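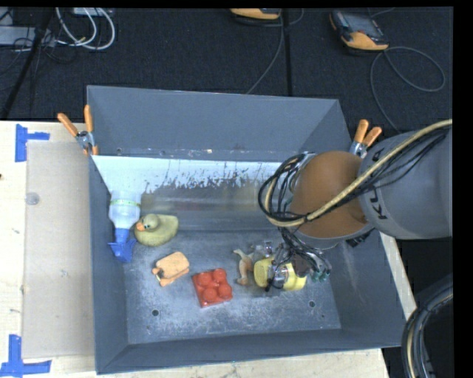 Photo: Geetha Achari

Sunday, November 17, 2019

Budgeting for the second cell

I have spent most of the past two weeks in a spreadsheet. The grasping cell has a multi-fingered hand on a gray arm, a big bin, and a set of toys to pick up, and it has now run long enough that we have been asked to price a second one. The request was for a single number by the end of the month. I sent back a sheet with four tabs.

The arm and the hand are the easy part. They are quoted items with lead times, and the quote is either accepted or it isn't. I leave both out of this post, partly because the prices are under negotiation and partly because they are the lines everyone already looks at. What follows is the rest of it.

Cables. On the first cell I put in one line for cabling and it was wrong by a wide margin. The arm carries a bundle of black cables looped over the orange-brown joint and a thick cream-colored one along the top, and at the hand end there are thin wires with small green connectors. The thin wires are the ones that cost money. Every wrist rotation flexes them, and a hand with a broken wire is a stopped cell. For cell two I have priced two complete hand harnesses from Skustel at $248 each, one fitted and one on the shelf, plus a bag of spare connectors. The loops over the joint also need slack, so the cable lengths in the order are measured with the arm at full reach and then rounded up. Last time we measured at the home position. I reordered in July.

The bin. Large, gray, rectangular, sloped inner walls. The slope matters because an object that ends up against a vertical wall can't be reached by a hand this wide, and someone has to go and move it. We looked at three bins for the new cell. Two had straight sides and were cheaper. I priced the sloped one from Travetti and did not include an alternative, since I know what happens to alternatives in a budget review.

The back panel. This is the white funnel-shaped piece with the bottle mounted upside down at the bottom. On cell one it is held to the rim with orange-handled spring clamps, and I have been asked whether cell two should have a proper bracket. I got a quote from Plaltolness for a machined mount: $500, five weeks. Spring clamps come off in seconds and can be moved a half inch when the geometry changes, and our geometry changes. I kept the clamps and put the bracket down as a deferred item, to be looked at again when the panel has stayed in one place for a full quarter.

Objects. The smallest line in the sheet and the one that drew the most comments. A rubber duck, a red building block, a tan toy shaped like a slice of bread, a small toy animal, a yellow cylinder. People see toys on a purchase request and want to talk about it. The requirement is a spread of shapes and surfaces, and that they can be replaced with the same thing. I now buy each object in quantity from one batch. Early on we bought singles, and when we needed a second duck the supplier had changed the mold.

Consumables. Tape, cardboard, wipes, cable ties. We mark positions on the tabletop with L-shaped corners of blue tape. It costs next to nothing and it gets used up, so it has a line. The dust in the bin and the marks on the white panel come under this heading too, as cleaning time, which I charge at half an hour a week.

Floor space. I had this down as zero for cell one because the table was already there. The table is the small part. Cables run out behind it across the carpet tiles, a tripod needs somewhere to put its legs, and the handheld unit ends up on the floor with its cable coiled next to it. For cell two I have drawn the footprint with all of that included and priced a cable tray and a wall hook for the handheld. The tray, hook and fitting come to $1353. It is the line most likely to be cut.

Contingency. I don't like a flat percentage. I went through the cell one purchase log and pulled everything we bought after the budget closed. The total was $2730, most of it cables and shipping. That figure is the contingency for cell two, unchanged. We will make fewer of the old mistakes and some new ones, and I have no method for estimating the difference.

Still open: whether to buy the Iwasaki service plan for the first year or pay per visit. Geetha wants the plan. I think the visits are cheaper if we keep the spare harness – the only thing we called anyone out for this year was a wire – but she has handled more of the downtime than I have. We are comparing response times before either of us argues it further.

The sheet goes in on Thursday. I'll post the version that gets approved, with the cuts marked.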